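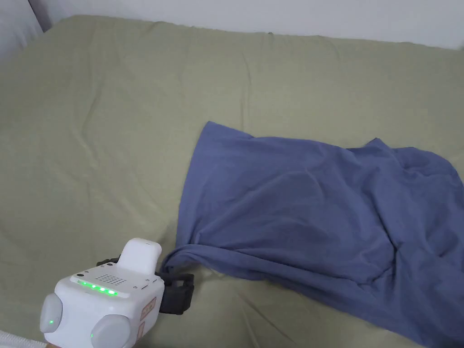
Figure 1. Green bedsheet with a blue cloth on it.

Does "Wash Less" Really Save Anything? Laundry Habits in Two Residence Halls
Student project report, Household Resources course
Flendley College

1. Why we picked this

Last fall posters went up in both residence halls, Treller and Awan, telling everyone that washing bedding less often and at lower temperatures would cut the water and power bill "dramatically." The posters didn't say how much dramatically was, or compared to what. Our group was suspicious. Most of us already wash our sheets less often than our parents would like, so it wasn't clear who the message was aimed at.

The project started from that doubt. We wanted to know how often students say they wash their bedding, whether the machine logs agree with them, and whether the campaign made any difference that could be seen in the numbers.

2. What we did

We sent a paper survey to 200 rooms in Treller and 200 rooms in Awan. The survey had 25 questions, which was too many. People got tired near the end, and the last page came back with a lot of blanks or the same box checked all the way down. We threw out the last page completely.

The second source was the laundry room log. Both halls use card-operated washers run by a company called Wimon, and the housing office gave us a printout of the November loads for both buildings. It listed 952 loads, with the building, the cycle and the time of day for each one. It did not list what was in the machine, and this turned out to be the biggest problem in the whole project.

We also wanted to put meters on two of the washers to measure water use directly. Housing said no. We used the water figures printed on the inside of the machine lids instead, and we would ask the reader to trust those as much as any number a company prints about its own product.

3. What people said

Most people who answered the survey said they wash their sheets every two weeks. That was the second choice from the top, and we think the list itself pushed people toward it. Every week sounds like bragging. Once a month sounds bad. Every two weeks is what a person checks when they don't want to be asked anything else.

Pillowcases were reported as being washed more often than sheets, and blankets hardly at all. Several people wrote in the margin that they own only one set of sheets, so wash day has to be finished by bedtime. We had not thought of this when we wrote the questions. It probably matters more than any poster, because a person with one set and a busy laundry room will put the job off no matter how they feel about water.

On temperature, a large share said they always use cold. The logs for the same two buildings show warm as the most used cycle. Warm is also the setting the machine starts on if you don't press anything. So either the cold-water people didn't answer truthfully, or they think they are using cold, or the people who skipped the survey are all washing warm. We can't tell which, and we are not going to pretend we can.

4. What the logs said

The evening hours were crowded in both buildings, and the early morning was close to empty. Treller had more loads than Awan, but Treller also has more working machines. One of the Awan washers was out of order for part of the month, and the log doesn't say when it was fixed.

We had hoped to compare November with the same month a year earlier, before the posters. The older printout used different names for the cycles, and one of them ("standard") could have meant warm or normal. After a long argument we dropped the comparison. One member of the group still thinks we should have kept it with a warning. The rest felt that a chart with a warning under it gets copied without the warning.

5. About the savings claim

The poster figure seems to come from comparing a full hot wash every week to a full cold wash once a month. If you start from the most wasteful habit and end at the least wasteful one, of course the gap is large. Very few people in our survey described the first habit, so most of the promised saving would have to come from people who aren't there.

There is also the question of half loads. A person who washes sheets less often may still run the machine just as much, with the sheets added to a load of clothes that was going in anyway. In that case skipping the sheets saves next to nothing. The survey did not ask about this, and it should have.

We did find one thing in the campaign's favor. Using cold in place of hot does save energy, and none of the sources we read disagreed with that. But this is a point about the button, and a sticker on the machine would cover it. Changing the setting the washers start on would probably do more than the sticker.

6. Problems with our own work

The survey was answered by people who like answering surveys. We did not ask how many people shared a room, so "per room" numbers can't be turned into "per person" numbers. We used a single month, and November has a holiday break in it, when plenty of students take their laundry home. Any saving seen in that month might just be laundry that got washed in somebody else's basement.

We also knew what we expected to find before we began. We tried to be fair, but the wording of a few questions leans our way when we read them now, mainly question 9.

7. What we would ask for

Housing should get Wimon to keep the cycle names the same from year to year. They should try the cold setting as the default in one hall and leave the other one alone for a full semester, then print both sets of numbers, even if they are boring. The posters should either show where their figure comes from or come down.

Survey form and log printout are in the course folder. The page we threw out is there too, for anyone who wants to try their luck with it - we kept the blanks as blanks.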